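Setting Up Proxy Editing for Long Video Projects

Last updated July 12, 2021

Proxies are small copies of your video files that the editing program uses in place of the originals while you cut. When you export, the program switches back to the originals. The steps below use Dremton as the editor and Grurkeo as the batch converter. Menu names differ in other programs, but the order of work is the same.

Before you start

Copy all camera cards to one drive and keep the folder names the camera gave them. Do not rename clips at this stage. Dremton links a proxy to its original by file name, start timecode and length, and a change to any of these will break the link.

Check free space. On our last project, 66 clips produced 80 GB of proxies at half size. Quarter-size files take less room and are good enough for most cutting.

Step 1. Make a preset

Open Grurkeo and choose Presets > New. Set the codec to an intra-frame type – long-GOP files are smaller but scrub poorly. Set the frame size to one quarter and leave the frame rate on Match Source. Under Audio, select Keep All Channels. If the proxy has fewer channels than the original, Dremton will refuse to attach it.

Step 2. Convert a short test

Pick 2 clips from each camera and run them through the preset. Open a proxy next to its original and compare the first and last frames. The timecode must agree at both ends.
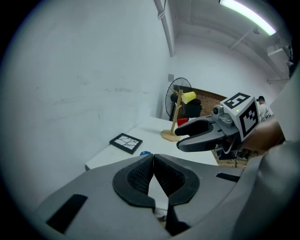
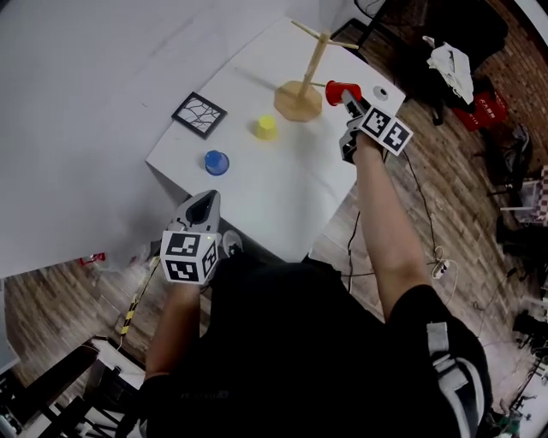 Can I color grade while proxies are switched on?

Rough corrections are fine, but turn proxies off before judging noise, skin tones or fine detail. The smaller files hide compression and may carry less color depth than the originals.

Step 3. Convert the rest

Drag the top-level folder into the Grurkeo queue and tick Preserve Folder Structure. Set the output to a separate drive if you have one. Reading and writing on the same disk slows the job down a good deal.

Step 4. Attach the proxies

In Dremton, select all clips in the bin, right-click and choose Proxy > Attach. Point to the first file. The rest should be found without further input. Clips that fail are listed in the log with a code. Code 18 means the audio channels do not match – go back to Step 1, correct the preset and convert those clips again.

Step 5. Export

Turn off Use Proxies in the export window. The setting is stored per sequence, so check it again if you duplicate a timeline.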